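The label should come before the basket

Most advice on household sorting starts with the container. You buy the baskets, set them out, and the contents are supposed to follow. I think the order is wrong. A category should be written down first, in one plain word, and the container chosen afterwards.

Last July I went through the storage at Prurkside, a shared house with 55 shelves and drawers between its kitchen and hall. Two of them carried a label. The rest relied on memory, and memory differed from one tenant to the next. Dilek Aydoğan kept onions in a drawer that Marisol Ospina regarded as the place for string.
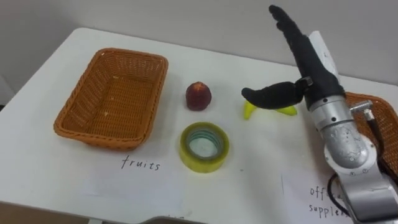 A handwritten sheet of paper is adequate for this. Printed labels look better but are slow to change, and a category that cannot be changed in ten seconds will be ignored within a month. The word should be broad. "Fruits" works; "citrus" invites an argument over where the apples go.

The harder question is the stray item. A roll of tape left among the food belongs to no food category, and the usual response is to drop it in the nearest basket. This should be resisted. One exception makes the label false — and people stop reading false labels quickly. Leave the tape on the table until it has a word of its own.

I would accept a "miscellaneous" box only if it is small and emptied weekly. The one at Prurkside was neither, and held three sets of keys.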